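The Night Shift at Warex

The year I turned thirty I took the night job in the Warex warehouse, because it paid a little more than the day job and because my mother could not sleep alone in the flat anymore, so she came with me. I know how this sounds. She did not come inside. She sat in the porter's room by the gate, where there was a heater and a radio, and the porter liked her.

We stored paper. Bonwood sent us the rolls from the mill by the river, and we kept them until the printers called for them. One roll was as high as my chest. They stood in rows, wrapped in brown, and when you walked between them at night your steps made no sound, as if somebody had put a hand over the ears of the building. I was given a lamp, a book with lines and a key for aisle 13, which was always locked.

"What is in aisle 13?" I asked the porter on the first night.

"Paper," he said.

"Why is it locked?"

"It was locked when I came."

My mother laughed at this, and he turned up the radio for her.

I had to walk the rows every two hours and write down that I had walked them. In the book there were the signatures of the men before me. One of them had also written the weather. "Rain. Wind from the mill. Rain again." I began to do the same, and after some weeks I wrote longer notes, then notes which were not about the weather. I wrote that my mother had called me by my father's name. I wrote that she had asked when the ferry was leaving. There was never a ferry in our town, but there was one in the town where she was a girl, and I understood that part of her had already gone back there and was waiting on the pier with its bag.

In November the cold came into the warehouse and stayed. I opened aisle 13 that month. I had the key, and no one had said I should not use it. Inside there were six rolls, smaller than the others, with a label I did not know, Hofstetter, and under the label a number, 2,078, written by hand in blue pencil. I cut a small window in the wrapping of the nearest one. The paper was thin and cream in color, and when I held it to the lamp there was a bird in it, a watermark, very small, with the wings half open. I moved the paper and there was another bird, and another.

I tore off a piece as long as my arm. It was the only thing I ever stole in my life – if we do not speak of plums.

I brought it to my mother in the porter's room and held it against the window, where the yard lamp shone through. She looked for a long time.

"Terns," she said. "They follow the boat for the bread."

She told us about the terns until the morning. The porter switched off the radio to hear better. She knew how the ropes smelled, and what the ticket cost, and that the man who took the tickets had one glove. I had lived with her all my life and had never heard about the glove. When the day people came, she was still talking, and she put the paper inside her coat and would not give it back.

After that she had good nights and bad nights. On the good nights she took out the paper and we went to the pier, the three of us. On the bad nights she folded and unfolded it and did not look up when I came in from my round. The porter learned to make her tea without asking. He put the cup at her left side, where her better hand was, and turned the handle toward her.

She died in the spring, at home, in the daytime. I found the paper under her pillow, soft like cloth by then, and the birds were hard to see. 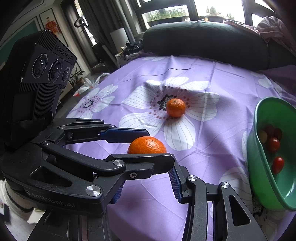
I asked for the day job and they gave it to me. The porter shook my hand at the gate as if I was moving to another country, although I would pass his window every morning. He had kept her cup. He showed me the shelf where it was standing, and I said he should use it, and he said that he would, but I saw he would not.

Before I left the night work I sat down with the book with lines and read it from my first page. I had filled 144 pages. Nobody from the office had ever opened it, I think, or they would have said something about the ferry. I read my rain and my wind, and between them her words, more of them than I remembered writing. On the last page I put the hour and my signature. Then I wrote the weather. It was a clear night with no wind from the mill, and so quiet that from the gate I could hear the river, which I had always taken for the road.

I locked aisle 13. The roll with the small window in it I turned around, so that the cut was facing the wall, and it was heavy, and I had to lean on it with my whole back before it moved.

The new man came at ten. He was young and his boots were too clean. He took the lamp and the keys from me and looked at the numbers on them, one after another.

"What is in aisle 13?" he asked.

"Birds," I said.

He waited for me to say something more. Then he wrote his name in the book, and I went out past the porter's room, where the radio was playing.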